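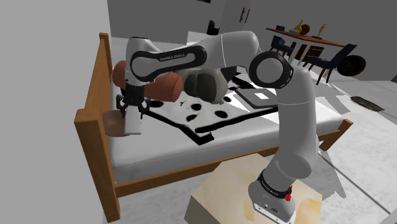
Bedside arm: planning and purchase notes

This folder holds the planning material for the bedside arm bench at Zurncombe. It covers what we mean to buy, what we have decided to leave out for now, and how the simulated bedroom scenes were used to reach those decisions. It is written for whoever places the orders and for anyone who has to reopen the budget later.

Last revised November 7, 2020. Maintained by Uwe Stöcker.

## What is in the folder

- budget.csv – one line per item, with supplier, quote reference and status
- layout/ – floor plans for the test room, with the bed and the arm base marked
- scenes/ – rendered bedroom scenes used for reach and mounting checks
- quotes/ – scanned quotes from Promex, Steker and Ehlers
- notes.txt – running notes, not tidied

Files in quotes/ are not to be passed outside the project. Everything else may be shared.

## Background

The task is picking up and putting down light items on and beside a bed. The simulation uses a Franka Emika arm with a two-finger gripper, fixed base, no rail. We kept to that set-up for the budget as well. A mobile base was looked at in September and dropped, as it would have taken most of the money and left nothing for fixtures.

The scenes have ordinary household clutter in them. Earlier scenes with a bare mattress gave reach figures that were too generous, and we would have bought a lower mounting stand on the strength of them.

## Budget lines

All amounts are in euros, without tax. The arm itself is on a separate capital request and does not appear in budget.csv.

Mounting stand (Promex): 700. Steel, bolted to the floor. The price includes drilling but not the floor survey.

Bed frame and mattress (Ehlers): 300. Single bed, side rail to be removable. Delivery is to the ground floor only, so book the lift.

Spare finger pads (Steker): 88 for the set. Order two sets if the delivery time is still long.

Soft items, bedding, small objects: no fixed line. Buy locally and keep the receipts.

The following are not in the budget: a second gripper, a force plate under the bed, a replacement workstation. Please do not add them to budget.csv without a quote.

## How the scenes were used

There are nine scene layouts. For each one we checked three things: whether the gripper could come down on the bed from above, whether the upper links passed clear of pillows and other soft items, and whether the elbow got in the way of a person standing at the bedside. The results are in layout/reach.csv.

Thin flat items were the hardest to plan for. The fingers have to come down very close to the surface, and a small error in bed height matters more than it does with a cushion. This is why the stand is specified with height adjustment, although the fixed version from the same supplier was cheaper.
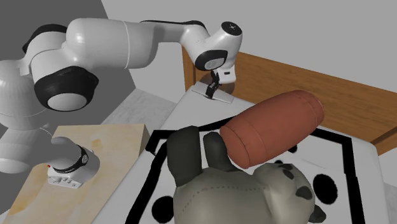

*Simulated scene: gripper lowered to a flat white object, with a plush toy and bolster on the bed.*

Soft toys and bolsters take up more of the working space than their size on the plan suggests. Allow for them when marking out the base position in the real room.

## Known gaps

- The renderings say nothing useful about mattress stiffness. Treat the bed height in the plans as unloaded.
- Cable routing is not modelled. Uwe has asked Promex for a stand with a cable duct – no answer yet.
- The Steker quote does not state whether the pads fit older grippers.
- Door widths in the layout files were taken from the building plan and have not been measured.

## Order of purchase

1. Floor survey, then the stand.
2. Bed, once the stand position has been marked.
3. Pads and small items at any time.

Changes to the order should be written in notes.txt with initials. If a quote expires, move it to quotes/old and leave the line in budget.csv marked "requote".

This site uses cookies to remember your settings and count visits. By continuing to browse you agree to their use. Accept | Manage preferences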